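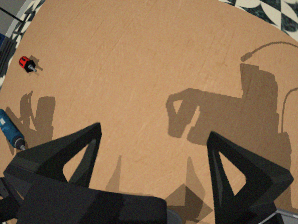

On 2018-01-02, a member in Gillard wrote:

> I have a table top in blackbutt from the Rirnley yard, 163 cm long
> and 35 mm thick, sanded to 150 grit by drum and then random orbital.
> Two coats of Junura oil went on last week. The faces took the oil
> evenly but the long edges have come up a shade darker, and both ends
> are darker again. Is this a sanding fault or is it the oil? Would
> changing to a waterborne finish fix it, and can it go over the top
> of what is there now?

Replying inline would get messy, so I'll take the questions as a block.

The ends first. End grain presents open vessels and draws in several times as much oil as a face does. More oil means more ambering and less light scattered back from near the surface. Both read as darker. On a flat-sawn blackbutt top this is normal at any grit. You can reduce it by sanding the ends two grades finer than the faces. If the faces stop at 150, take the ends to 240, and do it by hand with a hard block so the arris stays square. Vacuum, then wipe with a barely damp cloth and let it dry overnight before oiling.

The long edges are a separate matter. They are mostly quarter or rift grain if the boards were flat sawn, and the ray structure changes how they return light. There is also the machining to consider. If the edges were cut on a saw and left close to the blade finish, the surface is slightly glazed in some spots and torn in others, and oil collects in the torn parts. Hold a lamp low along the edge. Short dark flecks running with the grain mean tearing. An even tone with no flecks means it's only grain orientation and no amount of sanding will shift it. 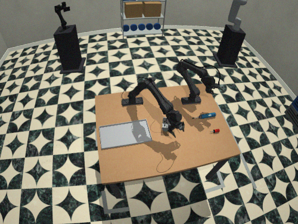

Before you sand anything off, look at it under the light it will live in. A vertical edge almost never receives the same illumination as a horizontal face, so two surfaces with identical pigment and oil load will measure differently to the eye. Half the complaints on this list about edge colour come from inspection under a single overhead fitting. The table in the picture just up from here has a warm tan-brown top and a slightly darker front edge, and that is close to the difference I'd accept on a finished piece without comment. If yours is no worse than that from standing height, leave it. For the test, tip the top on its side so the edge faces the window and compare again. When the difference closes up, you were looking at light. When it stays, you were looking at oil.

On changing products. The Haruna waterborne is a good clear coat and it does hold back the ambering, but it will not go over Junura at one week. The oil component is still curing and the film will craze or peel in sheets when you knock it. I'd want a month in this weather, longer in a closed shed, then an abrade with a grey pad and a test patch underneath. Score a small grid in the patch with a sharp knife, press tape over it and pull. If any squares lift, wait. If you can't wait, sand back to bare timber on all faces, underside included, and start again.

Do coat the underside either way. I see tops sent out with three coats above and none below, and they cup by October. Equal coats on both faces is the rule, even if the underside gets the rougher preparation.

Schedule I use for a top of that thickness:

Faces to 150, ends to 240, long edges to 180.
First coat thin, spread with a white pad, excess wiped at 15 minutes.
Second coat after 24 hours, ends wiped off at 5 minutes instead of 15.
No third coat on the ends.
Light use after a week, wet cloths after three.

The shorter wipe time on the ends does most of the work. The finer grit helps, but if you only change one thing on the next job, change that.

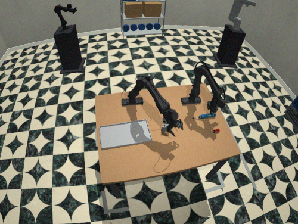 Light tan table top, with long soft shadows running across it toward the front.

Shadow is also a nuisance when judging sheen. A matt oil will show no difference between a properly wiped area and a starved one while both are in shade, so move the lamp and not your head. I mark starved patches with chalk on the first pass and spot them in with the pad before the second coat is called.

One query back to the original post. You didn't say what the finished height is to be. If it's the usual 74 cm, the ends will sit well below eye level and I doubt anyone will see them. If it is going up to bar height, do the hand sanding.

Also, could whoever has the moisture readings for the Rirnley packs from October put them in the list files again? The old link is dead and I'd like to compare pack 154 against what I have in the rack.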